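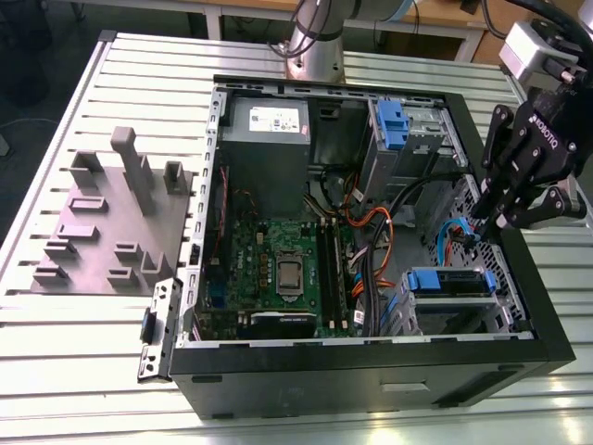
Taking apart an old tower: what I did and what I'd do differently

Project report, Ralbridge workshop module

I picked the desktop teardown because I'd only ever owned laptops and I was a bit embarrassed that I couldn't name half the parts in a proper PC. Aldana Domínguez, who I was paired with, had built one before (lucky me!), so she kept the parts list and I did most of the poking about.

With the tower on its side and the panel off, the motherboard is right there, Dell logo and all. I spent ages on the power cables first. They're the red, orange and yellow ones, and they go everywhere. My advice is to draw where each one goes before you touch anything. I did two sketches, and the second one is the only one I could read afterwards.

Our first session ran to 122 minutes, and a good chunk of that was me being scared of the blue plastic latches. I was sure I'd snap one.

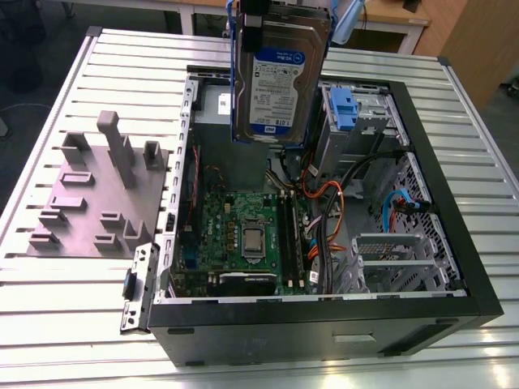
The hard drive was my favourite bit. It's a 1.0TB WD Blue in a blue plastic caddy, so call it 1000 gigabytes, and it's a 3.5-inch one, which felt enormous after the little drives I'm used to. I hadn't realised the circuit board was just out in the open on the underside, so please hold these by the edges!

We logged 14 parts in the end. I'd put the processor down as "silver square thing" in my notes, and Aldana made me change it before we handed in.

Next time I'd label the cables with tape as well as drawing them, and I'd read up on SATA the night before. I still want to have a go at the graphics card, so I've asked to keep the tower until the end of June.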